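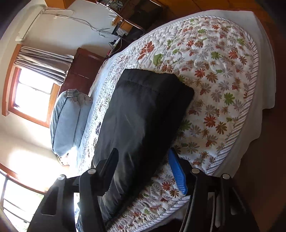
Dimanche 27 août

Bon, j'avais promis de m'occuper du tri des vêtements noirs avant la rentrée de l'atelier, et m'y voilà, un dimanche, avec le café qui refroidit sur l'appui de fenêtre. Tout ce qui est clair était déjà rangé depuis janvier (ou presque !), mais le noir, je le repousse toujours parce que ça me fatigue les yeux. Une doublure noire sur une surpiqûre noire, sous une ampoule, je ne vois rien du tout. Donc travail de jour, à plat sur le lit, et tant pis pour la table de coupe qui est encore couverte des chutes de la commande Oltmanns.

Le matelassé d'abord. Mon principe reste le même que pour les doudounes de l'hiver dernier : plier large, sans écraser, et surtout pas de sac sous vide. J'ai essayé une fois avec un gilet Flolis, il est ressorti tout raplapla et il a fallu des jours pour qu'il reprenne un peu de gonflant. Depuis, c'est la grande caisse Cetik, couvercle posé mais pas clipsé, et une étiquette en tissu épinglée dessus – le papier se décolle, je ne sais pas pourquoi j'insistais.
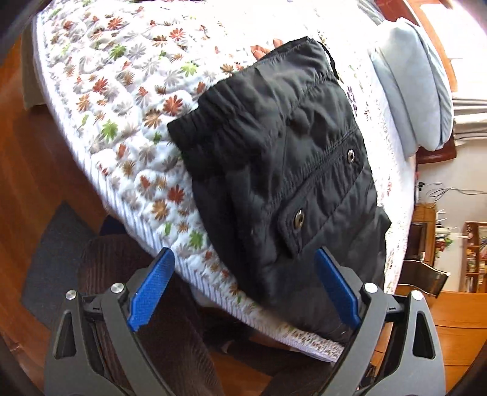
Pour les pantalons légers, je change de méthode en cours de route. Xolani Naidoo m'avait conseillé de les rouler, et je l'ai fait pendant des mois, mais avec ces tissus glissants ça se déroule dès qu'on ouvre le tiroir. Je préfère maintenant étaler à plat, lisser depuis la taille en tenant le bord du bout des doigts, puis plier en trois. Le noir à cordon que j'ai étalé sur le couvre-lit à fleurs m'a donné du fil à retordre à cause de la taille élastique, toute froncée, qui fait forcément une bosse en haut de la pile. Je le mettrai tête-bêche avec le suivant. Et penser à laisser le rabat de poche fermé par sa pression, sinon il se retourne au pliage et prend un mauvais pli ! Le cordon, lui, je le rentre à l'intérieur.

À commander chez Ciren : un sachet de 200 épingles, et du ruban pour les étiquettes (15 mètres, la dernière fois j'ai pris trop court).

Reste à faire : les deux vestes de pluie, le sac de raccommodage, et retrouver la pince à pressions que j'ai prêtée à Xolani. Je lui écris ce soir.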